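Ysaline Rolland, the Mayor Who Kept the Ferry

Ysaline Rolland was elected mayor of Protbridge by a difference of 99 votes. She was forty-one years old then and she had never held a public office before. Her opponent, a lawyer with a long career in the county, did not call her that evening to congratulate her. He called after two weeks, and she says that they spoke mostly about the weather.

She was born in Erkell, on the other side of the river, the second daughter of a baker. The family had little interest in politics. Her father voted always and never told for whom. At sixteen she took a summer job on the ferry, selling tickets, and she returned to it for four summers. Many people in Protbridge still remember her from that time, and some of them believe this is the real reason why she won.

After her studies in public accounting she worked for the water office of the county. It was there that she met Séverine Perrin, who later managed her campaign. The two women did not agree about many things. Perrin wanted a campaign about taxes. Rolland wanted to speak about the ferry, which the former council had decided to close in December of that year. In the end they printed two different leaflets, and Perrin admits today that people kept only the one with the timetable.

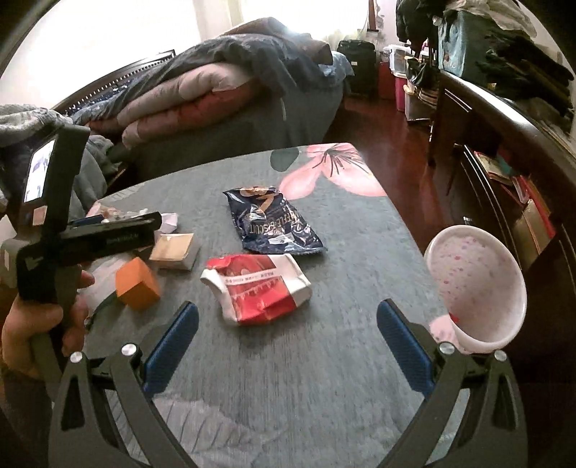 The flowered cloth on the table, with its large pink bloom and a dark green leaf.

The first year in office was difficult. The ferry was saved by a vote of five to four, but the money had to come from somewhere, and Rolland took it from the repair of Charpentier Street. The shop owners there were angry. A petition against her received 871 signatures, and she read it aloud in the council room, including the less polite remarks. One councilman left the room before she finished.

Her style is slow. She reads every paper before she signs it, and her staff has learned to bring the papers early. "I am not a fast person," she told me. "If you need an answer in one minute, my answer will be no." Perrin, who sat next to her, nodded at this for a long moment.

For the second election she had again a strong opponent, this time from her own party. The question was the Grelutik land, a former brick yard that a builder wished to buy from the town. Rolland was against the sale. She received 3,829 votes and kept her office, and the land is still empty. Children from the school play soccer there, although a sign forbids it.

She will not say if she wants a third term. Her sister still runs the bakery in Erkell, and Rolland crosses the river to see her every week, on the early boat, and pays for her ticket as everyone else.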